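I grew up in a house where you read in bed or you didn't read at all, so when I moved out to Ultomdale last September the first thing I sorted was the bedtime book. Not the couch, not the curtains!

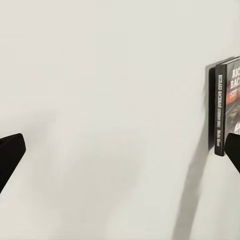
*A book standing upright beside a pale surface.*

My rule is 15 pages a night. Some nights it's two (I fall asleep mid-sentence, glasses on), and some nights I look up and it's past one and I've swallowed half a mystery. I'm on a 470-page family saga right now, all feuding cousins and bad weather, and I adore it.
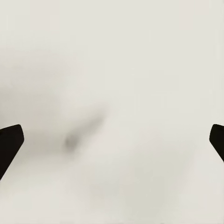
*Pale and plain, with not a word in sight.*

Most of my books come from Mersha, the secondhand shop on Grindulgate, where the crime shelf leans and the poetry is stuck behind the door. I go in for one and come home with a bag. The trick is keeping only one by the bed, or you end up dipping into everything and finishing nothing

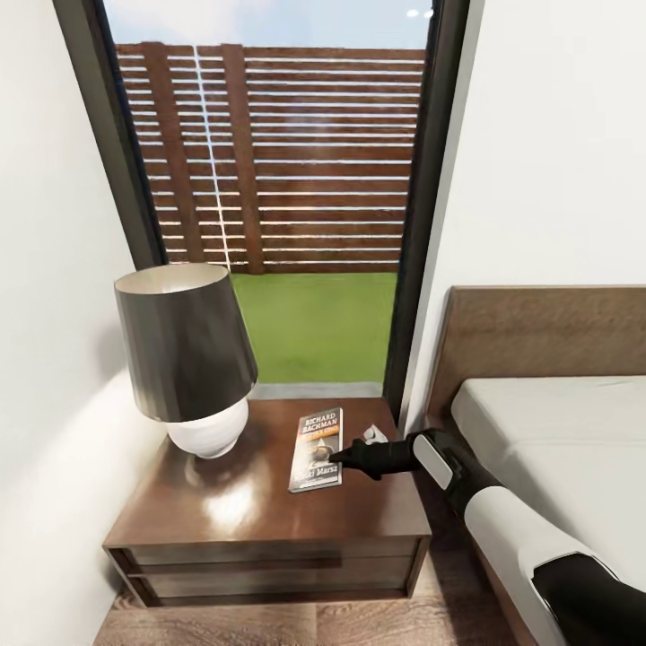 and then feeling guilty about it at breakfast. I gave up on guilt, mostly. If a book hasn't got me by page 46, back it goes.
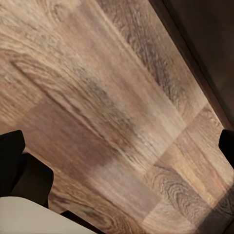
Do you need a fancy lamp for reading in bed?

Any warm bulb will do, as long as it sits a little behind your shoulder.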